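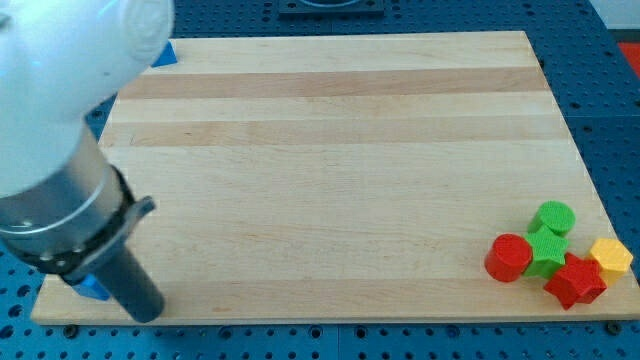 Dinden adds fibre testing module to its structured cabling course

12/03/2022

Dinden, the technical training provider, has extended its structured cabling course with a separate module on optical fibre testing. The module lasts three days and is open to installers who already hold the Dinden copper cabling certificate or an equivalent award.

Day one covers connector inspection, cleaning and insertion loss measurement with a light source and power meter. Day two deals with optical time domain reflectometry: launch and receive leads, pulse width, dead zones and the reading of bidirectional traces. The final day is given over to assessment. Each learner tests a set of terminated links, records the results and prepares a handover file. A written paper of 30 questions follows.

The syllabus was drawn up with Okeke, a cabling contractor, and Serko, which maintains data hall infrastructure. Both firms asked for more time on fault location and on test limits, and these topics now take up most of the second day.

Courses will run at the Clutalgate training centre, with the first intake in October. The fee is £2,175 per learner and includes test equipment, consumables, course notes and one resit of the written paper. Travel and accommodation are not included. Employers booking two or more places may pay by invoice.

Certificates are valid for three years. Applications should be sent to the Dinden bookings office with a copy of the existing certificate.

We use cookies to improve your experience on this site. Accept all | Manage settings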